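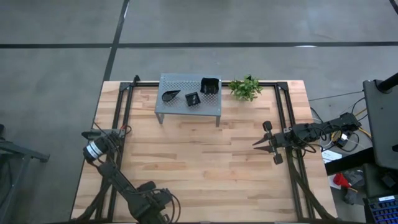

A perforated metal stand at the back of the worktable, with three black items on top.

Setting Out a Shared Worktable with a Raised Stand
Issued by Workplace Services, Tostari. May 2021

This guidance applies to all shared worktables in the Sebastian building. A small raised stand keeps holders, trays and bins above the work surface and leaves the front of the table free. Colleagues setting out a table should follow the steps below.

1. Clear and wipe the table
Remove all loose items. Wipe the wooden top along the grain with a barely damp cloth and leave it for 15 minutes. Report any split in the wood to Rosalinda Talavera before using the table.

2. Place the stand
Set the stand towards the back of the table, with all its feet flat on the wood. Press lightly on each corner. A stand that rocks should be exchanged at the stores counter.

3. Arrange the items
Place the largest bin towards the rear and smaller trays nearer the front. Turn open sides upwards. Nothing should hang over the rim of the stand, and the holes should not be used to hold pens or tools upright.

4. Keep plants to the back edge
A potted plant may share the table if its leaves do not touch the stand. Water it at the sink and let it drain fully before returning it.

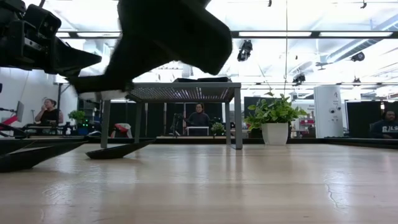
5. Clear the stand at the end of the session
Lift each item off separately and return it to its labelled shelf. Dust the mesh with a soft brush, working from the back to the front.

Replacement stands may be requested from Mylene Buenaventura on extension 107. Requests received by the end of June will be included in the next order.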